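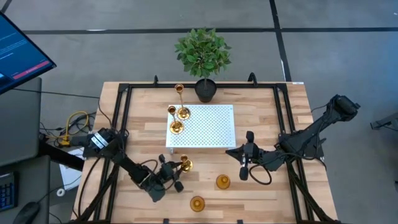
Gold candlesticks in different heights, with a white perforated tray and a potted plant behind.

Candlestick Questions, Answered

Do my candlesticks have to match?
Please don't worry about that! At our Lutness shop we love a mix of heights in one finish, and most of our customers end up collecting them slowly, one birthday at a time.

Where should the tallest one go?
We like it toward the back, with a shorter one a little in front and to the side, so that everybody at the table can still see each other over supper.

How do I get old wax out of the cup?
Warm the cup with a hair dryer on low, wait a minute or two, and wipe with a soft cloth (an old T-shirt is lovely for this). No knives, please, as they scratch the gold finish.

Can I put a plant nearby?
Of course, and a bit of green does look so nice with gold. Just move it well away from the flames before you light anything.

Do you deliver?
Yes, to Climbridge every Wednesday, and it's free on orders over $100. Smaller orders are welcome to ride along for a small fee.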